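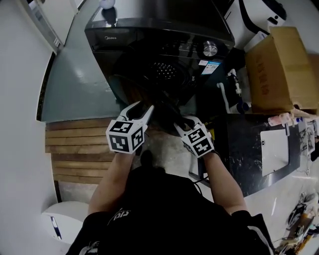 I spent most of May on the phone about the swap meet, so let me catch you up. We're moving to the gravel lot behind Walczak Upholstery, with room for 40 vendor stalls, and the gates open at 6:30 in the morning. Bring cash, bring a wagon, and please wear clothes you don't care about (old axle grease does not forgive). A front-loading washer like the black one in the photo is what I've got at home, and I never put shop rags in it anymore — they go in a bucket by the garage door. Bernadette Delaunay is running the carburetor table again, and she tells me she has four crates of parts nobody has sorted yet. I'll be first in line!

Stalls are $40, same as last year, and Cyprian Gajewski is taking the reservations. Trucks and trailers need to come in by the alley, please, because the front curb belongs to the bakery until noon. If you're hunting something odd, send me a note and I'll read the list out over the speaker. I'm after a left taillight lens for my wagon myself, and I've been after it for roughly 300 weekends now. 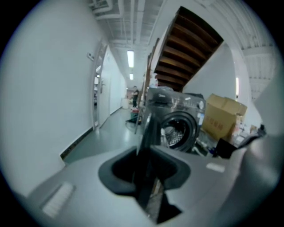 The washing machine, round door and all.

Coffee is on Lena Sobczak this time, and Halina Kaczorowski is bringing her poppy seed rolls, so come hungry. See you in the gravel!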